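Kurzanleitung Greifstation Küche, Schicht übernehmen

Für alle, die von der Handpackerei rüberkommen. Schnell geschrieben, Fehler bitte an Cosmin Iordache.

Vorher: 300 Teile pro Schicht von Hand umgesetzt. Jetzt macht das der Arm, ihr richtet ein und greift ein, wenns klemmt. Weniger Heben, mehr Gucken. Manche finden das anstrengender, ist so.

1. Anmelden am Panel, Programm Clanen 138 laden. Nicht 130, das ist alt.

2. Tisch bestücken. Teile mit Abstand, nichts stapeln. Messerblock so, dass der Arm von vorne an den Griff kommt. Topf, Brett, Wetzstab und Kleinkram drumherum, Reihenfolge egal.

3. Tempo auf 20 Prozent. Erster Durchlauf immer langsam!! Hand am Stopp.

4. Läuft sauber? Dann hoch auf 30. Mehr nur nach Rücksprache mit Seo-ah Jin.

5. Greift daneben: Stopp, Teil gerade rücken, quittieren. Nicht bei laufendem Arm reinfassen, auch nicht "nur kurz".

6. Jeden Eingriff ins Heft. Uhrzeit, Teil, was war. Danach wird nachgeregelt, nicht danach wer wieviele hat. Ist mit Khôi Dương so abgesprochen.

Pausen bleiben wie gehabt. Wer lieber wieder an die Handlinie will, meldet sich bis Ende Januar, getauscht wird dann zum Schichtwechel.

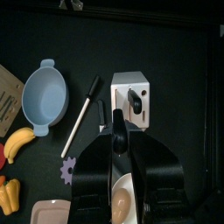
Übergabe an die Spätschicht um 14 Uhr, Heft liegen lassen, Panel abmelden. Schlüssel zu Justinas Mägi.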